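Equipment review: Limwood Dallanum indoor trainer
Prepared for members of the Urndale Cycling Club

The club purchased one Dallanum direct-drive trainer for members who wish to keep riding through the winter. It was tested between June and August by Güven Güneş, who rides road and cyclocross, and Müzeyyen Çınar, who is returning to racing after an injury. Limwood did not supply the unit and had no part in this review.

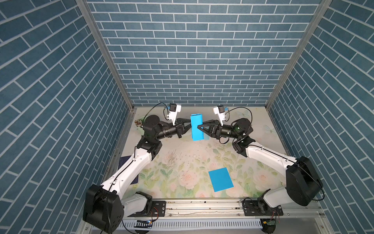 Assembly and fit

The trainer arrives in a single carton with the legs detached. Both reviewers had it standing within half an hour using the hex keys provided. A cassette is not included, and members should allow for that cost on top of the purchase price of $598. The axle adaptors suited Ms Çınar's road bike without adjustment. Mr Güneş found that his Karaca cyclocross frame needed a spacer, which the manual mentions only in its final pages.
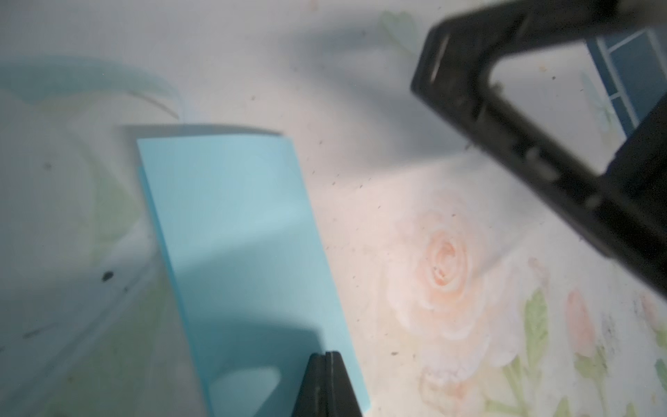
The legs fold inward for storage and lock firmly when open. The feet can be adjusted for an uneven floor, although the dials are stiff and are best turned before the bike is mounted.

Ride quality

Resistance builds smoothly, and the change between gears feels close to that of a quiet road. In steady efforts of up to 400 watts the unit held its target well. Short sprints were less convincing – the resistance lagged by almost 2 seconds before settling, a delay that will bother riders who train with very brief intervals.
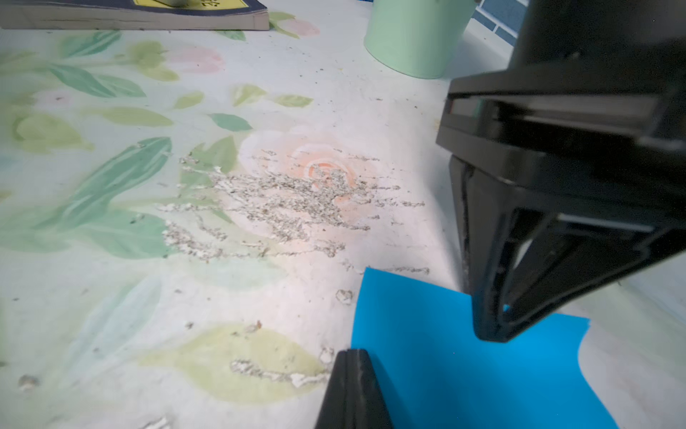

Noise was low. Ms Çınar rode at 5.30 in the morning in a second-floor unit and received no complaint from her neighbours. The belt gave off a faint whine at high cadence during the first few rides, and this faded with use.

The wireless connection dropped twice in 31 sessions. On both occasions it was restored by switching the trainer off at the wall.

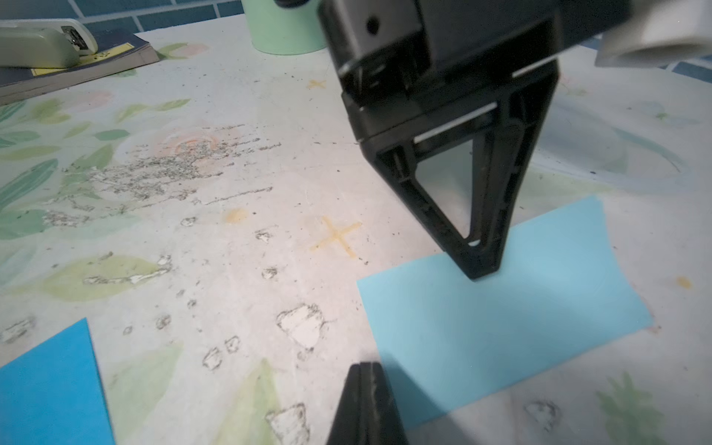

The power cable is short, and most members will need an extension lead. Spare belts can be ordered through bike shops, with a wait of several weeks at the time of testing.

Recommendation

The Dallanum is suitable for endurance riding and longer threshold work. Sprinters and track riders should try one before buying. Members may borrow the club's unit for a fortnight by writing their name in the equipment book at the clubrooms.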